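Lirnamwood Lectionary

The Lirnamwood Lectionary is a cycle of Scripture readings for public worship, used by a small group of Protestant congregations in the district of Lirnamwood and the neighbouring parishes of Emley and Marchal. It is arranged over 4 years and assigns a Gospel passage, an Old Testament passage and a psalm to each Sunday. Its best-known feature is the near-continuous reading of the Gospel of Mark, which occupies the first year of the cycle.

Background

Lectionaries fall into two broad types. In continuous reading (lectio continua), a book is read in order from one service to the next. In selective reading, passages are chosen to suit the season or feast. The Lirnamwood scheme combines the two. Selected readings are appointed from Advent to Pentecost, and continuous reading resumes in June and runs to the end of the church year.

The feeding narratives (Mark 6:30–44 and 8:1–10) are read on consecutive Sundays, with 2 Kings 4:42–44 as the Old Testament passage for the first. The printed notes draw attention to the two Greek words for basket: kophinos in the first narrative and spyris in the second. The distinction is preserved at Mark 8:19–20, where both feedings are recalled.

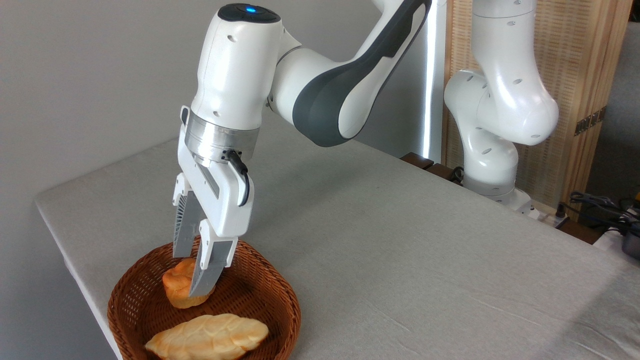 Structure

The Gospel readings in the first year are divided into 13 units, each covering a connected section of narrative or teaching. Unit boundaries do not always follow the modern chapter divisions, which are of medieval origin. The parable of the sower and its interpretation (Mark 4:1–20) are kept together in a single reading, as are the healing of Jairus's daughter and the episode of the woman with the haemorrhage (Mark 5:21–43).

The longer ending of Mark (16:9–20) is printed in brackets and is optional. Congregations that omit it conclude the cycle at 16:8, where the text ends in Codex Sinaiticus and Codex Vaticanus.

Psalms are appointed for congregational recitation, with verses divided between leader and people at the half-line. Psalm 122, the third of the Songs of Ascents, is appointed for the First Sunday of Advent in every year of the cycle.
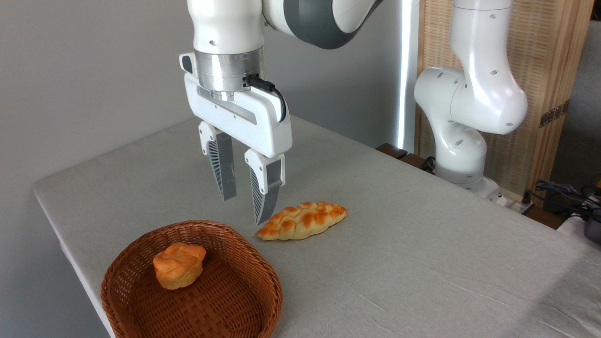

Where a psalm exceeds the length considered practical for recitation, the table gives a shorter form, and the omitted verses are marked with an obelus in the margin.

Editions

The lectionary is issued by the Skuvora Press in a lectern edition and a pew edition. The lectern edition sets out the readings in full, in sense lines, with the opening words adjusted where a pronoun would otherwise lack an antecedent. The pew edition contains the table of references and the psalms only.

See also

Lectio continua
Pericope
Songs of Ascents
Synoptic Gospels

This page was last edited on 10/12/2025.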